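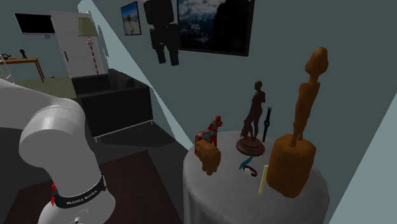 4. Setting up a practice scene

Every team in the club builds its own practice scene in the simulator before it is given time on the real arm. A scene is the room, the arm, one work surface and the objects your program will have to pick, move or avoid. The sample scene that installs with the club package has a white arm beside a round table with a pale grey cloth, and the table holds objects that differ a lot in height, from a tall carved wooden figure on a block base down to a small bracelet lying flat. Load it first and keep a copy of it untouched. You will want it when your own scene stops working and you need to know whether the fault is in the scene or in your code.

Before you begin

You need the club package installed (section 2) and a team folder on the shared drive (section 3). If your folder is missing, ask Antonina Prokopenko to create it. Do not work out of another team's folder, even for a short test.

4.1 Load the sample scene

1. Start the simulator from the Zovavis shortcut on the lab desktop.
2. Choose File, then Open Scene, then Sample Room.
3. Wait for the status line to read Ready. The first load is slow on the older machines.
4. Choose File, then Save Scene As, and save to your team folder. Use your team name and the number 01.

Note: File names with spaces will not open in the grading script. Use an underscore.

4.2 Place your objects

1. Open the Objects panel and turn on Edit Mode. The simulation clock stops.
2. Delete anything on the table that you do not plan to use.
3. Drag in your own objects from the library. A scene may hold up to 12.
4. Release each object slightly above the table surface. Do not push it into the cloth.
5. Turn off Edit Mode and let the clock run for 40 seconds.
6. Check that everything has settled. If an object slides or shakes, return to Edit Mode, lift it a little and release it again.

Caution: Two objects that overlap will push each other apart when the clock starts, sometimes hard enough to clear the table. Leave a visible gap between them.

Thin upright objects are the usual trouble. A pencil or a watch standing on its strap can stay up in Edit Mode and fall as soon as the clock runs. If you need one to stand, set it to Fixed in the Properties box, and remember that the gripper cannot lift a fixed object.

4.3 Check the arm's reach

1. Select the arm and turn on Show Reach.
2. Look at the table from the top view. Any object you plan to pick must be inside the shaded area.
3. Run Home, then Reach Test. The arm moves to a point over each object in turn.
4. Read the log. Code 17 means the point is out of reach. Code 522 means the path to it hits something.
5. For code 17, move the object closer to the base. For code 522, move the tall object that is in the way, or add a waypoint above it.

Note: Move the objects, not the table. The grading script expects the table where the sample scene has it — if you shift it, every pick will be scored as a miss.

4.4 Furniture and walls

The chair, lamp, rug and wall pictures can stay or go. The arm's path is checked against furniture too, so an armchair dragged close to the base will produce the same code as a tall object on the table. Teams on slower machines can set the wall pictures to Hidden.

4.5 Hand in the scene

1. Save the scene and close the simulator.
2. Copy the scene file and the Reach Test log into the Submit folder.
3. Enter your team name on the sign-up sheet for the real arm.

Stuart Wainwright opens each scene and runs the test again. If it passes, he initials your line on the sheet. If it does not, the log comes back to your folder with the failed points marked, and you may hand in a new version at any time before the February meet.

Settings for saving and replaying a run are in section 5.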